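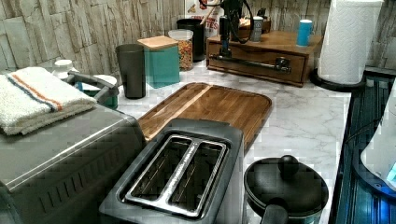

Toaster task: how many demonstrations before I stop moving things around?

Posted by Iwona Pawlak
December 6, 2025

I'm collecting demonstrations for a small policy that puts a slice of bread in a two-slot toaster. I record on a real kitchen counter, with the usual stuff left out: cutting board behind the toaster, toaster oven with a folded towel on top to the left, black saucepan with its lid on to the right, jars and canisters along the back.

So far I have 60 episodes with everything in the same place. The policy trained on them does well until I turn the toaster a little or slide it toward the wall. Then it lowers the bread onto the divider between the slots and lets go. It also does worse in the evening, and I think the shine on the trim has something to do with it.

I have time for one more long session this week. Should I record more of the same layout so the motion gets cleaner, or start changing the layout now? And if I change it, do I change only the toaster, or the other things too? I log with Undel, if that matters.

Bakley_arm
Start changing it now. Sixty in one layout is plenty for the motion. What the model has learned is where your toaster was, and another batch in the same spot will teach it that again.

What worked for me on a similar job (mugs into a rack):

Pick 11 toaster poses before the session and mark them with small bits of tape under the body where the camera can't see them. Include a few turned ones. Record the same number of episodes at each pose and go through them in mixed order. If you do all of one pose and then all of the next, your own driving gets better as you go and the later poses end up with cleaner data.

Use both slots. If you always go for the left one, say so in the task text. If you use either, write down which one in each episode. Mixed slots with no label could be your divider problem all by itself. The average of two slots is the metal in the middle.

For the background, move the towel, the pan and the cutting board every few episodes. You can leave the back row alone for now. Keep the evening light in. Record a third of the session with the overhead lights only.

Also keep a few poses out of training so you have something to test on. I hold back two.

cocco fan
just get more data. we had 2,911 episodes on the Cocco set and it still missed sometimes

Justdale
I agree with most of what Bakley_arm wrote, but I'd look at the episodes you already have first. Play them back and watch the last part, from when the bread is over the slot to when the gripper opens. I did this with a drawer task in May and threw out 19 episodes where I had paused or wiggled before letting go. The policy had been copying the pause. After that it needed fewer new episodes than I had planned on.

Two more things. Shoot some recoveries: start with the bread already touching the divider, lift, shift over, lower again. Your current set probably has none, so the model has no idea what to do once it's off. And check your wrist view if you have one. From above, the inside of the slots is dark, and with automatic exposure on, the picture can jump when the trim catches the light. I lock exposure at the start of every session.

I don't use Undel so I can't help with the slot label there.

Iwona Pawlak
Thanks. I checked, and I did use both slots without writing it down. I'm going back through the 60 to add the label before I record anything new. Undel has a free text field per episode, so I'll put it there.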